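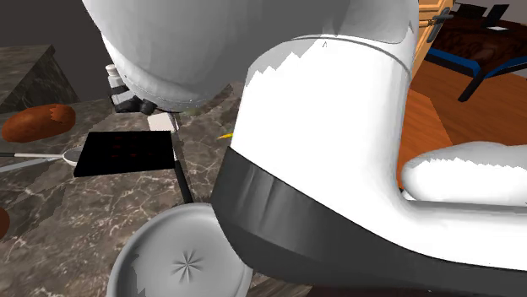
*Simulation renders courtesy of Werkham*

I dropped in on the Werkham folks in October with one question, and I'll admit it was a selfish one: when can a machine clean up my kitchen? I hate that job. I've hated it since I was nine and my brother got out of it by "having homework" every single night.

So, the news first. Werkham, the little software shop over in Cisbridge, has put out a practice kitchen for robot arms, and it lives entirely inside a computer. There's a marble counter with the kind of clutter you'd find on mine -- bread, a spoon, a black tray -- and the arm has to work among all of it. The new release is called Harb, and it comes with 40 chores and 1518 starting layouts, so a robot can't just memorize where the spoon goes.

Njoroge Nyanda runs the project, and he was very patient with me (I asked about dishes four times). He told me each chore gets 1000 practice tries before they'll even talk about a score. Moving one thing from one spot to another is going pretty well, he said. Anything with a second step is a lot shakier, and bowls are a sore subject around the office!

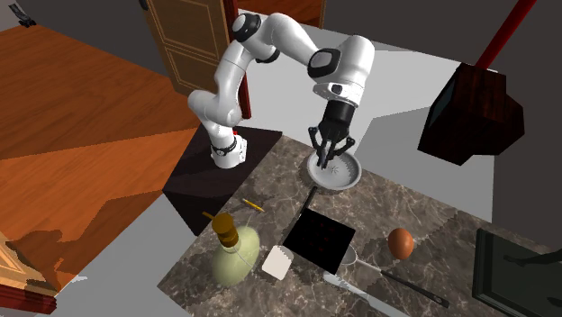

"People see an arm reach into a bowl and think it's halfway to doing the dishes," Nyanda told me. "It's a reach. We're still working on the rest."

I liked him for that. I've sat through plenty of demos where somebody promises me a robot butler by spring, and I still have the same sponge and the same sink. What I wanted to know was whether any of this carries over to a real counter, with real eggs on it, and he said that's the next big test. Danix, which packs meal kits across the river, has agreed to try the software on one of its packing tables, on the slow shift that starts at 2 p.m. They'll begin with tools and small boxes. Food comes later, if the first round goes okay.

Werkham wants 2000 clean runs at Danix before it goes near anybody's house. I asked if mine could be on the list, and Nyanda laughed and wrote down my email, so I'm taking that as a maybe -- and meanwhile there's a lasagna pan soaking at home that I should probably get to tonight.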